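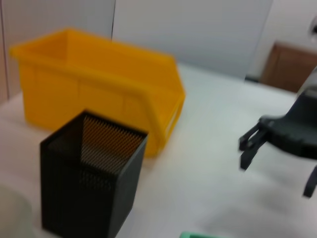 Slide 1: yellow parts bin and black mesh pot on the white table.

Hello everyone, I'm Lorna Rennie, and these are the notes I'm talking from, so if you've got the printout you'll be able to see when I wander off (I will wander off). The talk is called Where Does It Live? and it's about small stuff on work tables. Pens, screws, clips, labels, that odd little key.

Leave slide 1 up for this whole first bit.

So, two containers. The yellow one is a parts bin, the stacking sort, with the front scooped down so you can get your hand in. The black one is mesh, square and tall with an open top, like a desk pen holder. I love both of these and I use both of them, and I got them muddled up for years!

Start with the bin. The dipped front is the whole point of it. You reach in from your chair, you don't stand up and peer over. So the dip faces you, please, wherever you sit. When I first helped out at the Ellside repair room I found a whole shelf of bins put in backwards, dips to the wall, and everyone was lifting them down to get a washer out and then lifting them back up again. We turned them round in one tea break.

(Pause here, somebody always wants to say they've done it too.)

Colour. I like a loud yellow on a pale table, I can find it when I've got my reading glasses pushed up on my head. But do pick a colour and stick with it for a bit. At Ellside yellow means "in use today" and anything else is stock. When the yellow bin is full, stop and empty it before you start the next job. Don't just stack another one on top – they do stack beautifully and that is how I ended up with a tower.

Now the mesh pot. Tall things only: pens, rulers, scissors, the long tweezers. It's got lots of tiny holes, so you get a bit of a peek at what's inside, but don't rely on that. I once dropped a grub screw into mine and spent a whole evening with everything tipped out on a tray. Small parts go in the bin, long things go in the pot. If you remember one line from me tonight, have that one.

And dust! Mesh collects it. Take the pot outside, turn it over, tap the bottom, then go round with an old toothbrush. Every February I do all of mine in one go and put the radio on.

Next bit, where they sit. I keep the two close together, pot in front, because I grab a pencil far more often than I grab a bracket. If you're left-handed try it the other way about and see how your elbow feels. Then leave a good stretch of table with nothing living on it. That's your working patch. I'm quite strict about mine, and people at home will tell you I'm a misery about mugs.

Story to tell if there's time: the Festulthorpe hall clear-out. We had 17 pots of pens and I made everyone scribble with every single pen on the back of an old poster. What still wrote went into two pots. The rest went, and I slept very well that night. (Don't do the long version with the drawing pins, it ran over last time.)

Labels. Masking tape and a fat marker, on the side of the bin that you see. Write what's in it today, not what you hope will be in it. Peel it off when the job's finished. I've tried the fancy printed ones and I never changed them, so I had a bin saying HINGES full of batteries for a year.

Before questions: get everybody to think of one container on their own table and say out loud what it's for. If the answer is "bits", that's the one to tip out when you get home.

Spare tape and markers are by the door, help yourselves, and bring the markers back please.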